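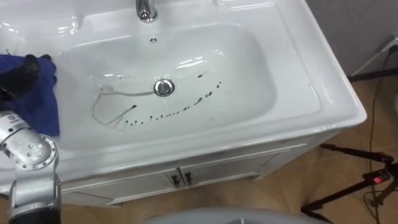 Chapter 6
Bathroom Sinks: Reading the Dirt Before You Wipe

I cleaned my first sink for money at nineteen, in a guesthouse called the Drokton, and I did it badly. I turned on the tap, grabbed a cloth and went at it in big happy circles. The owner, Bríd Costello, watched me the whole time (she was eating toast, I remember) and then asked me what I'd just wiped up. I had no idea. "Then how did you know what to wipe it with?" she said, and went off to answer the phone.

That question is what this chapter is about!

Dirt in a basin leaves a kind of map. Look at where the marks are before you touch anything. A thin gray line that curves away from the drain could be the edge of a puddle that dried in place, or it could be grit that got dragged along by the water. Dark dots and dashes in a row up one side could be drips or splashes, and you want to find out what they're made of before you start scrubbing. Hair dye, mascara, potting soil and plain old dust can look very much alike on white porcelain, and they don't behave alike at all.

So start with a damp corner of a soft cloth and one small mark. Does it lift? Does it smear? Does it feel gritty under your finger? Gritty dirt gets rinsed first, always, and I'll be a nag about this all the way to the end of the book. Smeary dirt wants a drop of dish soap and a little patience. If the mark just sits there, turn to the stain table on page 213 and work down it from the mildest cleaner.

Then there are the parts people skip. The thin ring where the stopper meets the porcelain is one, and the overflow hole is the other. Both have little edges and slots where gunk likes to settle, and a flat cloth slides right over them. Use an old toothbrush. You met the care rules for chrome on page 89, and they apply to the faucet and stopper here too, so keep the scratchy pads in the bucket.

One word on cloths before we get going. I like a colored one for sinks and a different color for everything else in the bathroom, and I drape it over the rim while I work so it's right by my hand.

Words to know in this chapter: overflow, stopper, rim, residue, spot test.

Before you read on, go look at your own bathroom sink, without wiping it. Draw the basin as seen from above, mark the drain, and sketch in every streak and spot you find. Hang on to the drawing, because we'll use it again in Section 6.2.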